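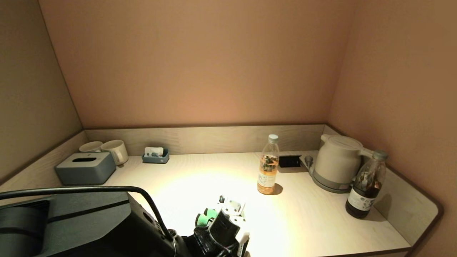 Usamos cookies propias y de terceros. Aceptar | Configurar

Ticket: tiempos de vuelta que se borran en el crono de la pista

Buenas, os escribo desde el club de patinaje Lirnlow, a ver si me echáis una mano porque ya no sé qué más tocar. Llevamos el cronometraje con Rawashdeh desde septiembre y hasta ahora de maravilla, pero en los entrenos de la pista de Doltarcombe me desaparecen vueltas. En los 1000 metros sale todo bien - ¡perfecto, incluso! - y en los 2000 me faltan siempre las cuatro últimas.

Lo que he probado: reiniciar la consola, cambiar la pila de los transpondedores y volver a cargar la lista de patinadores (40 fichas, una paciencia...). Nada, igual.

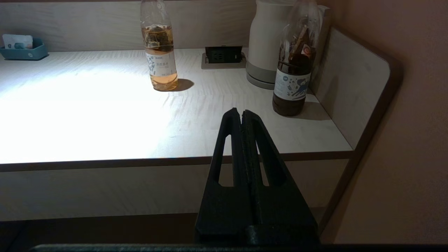 Frontal de madera clara del escritorio.

Actualización: he mirado el perfil de la pista y resulta que tenía cargado el de Prurthorpe, que es más larga, así que el programa daba la prueba por terminada antes de tiempo. He puesto el de Doltarcombe, he repetido un 2000 y salen todas las vueltas. ¡Qué alivio!

Me queda una duda: ¿se pueden recuperar las vueltas de los entrenos anteriores o las doy por perdidas? Dejo el ticket abierto hasta que me digáis algo. ¡Gracias!

Última actualización: 2021-02-10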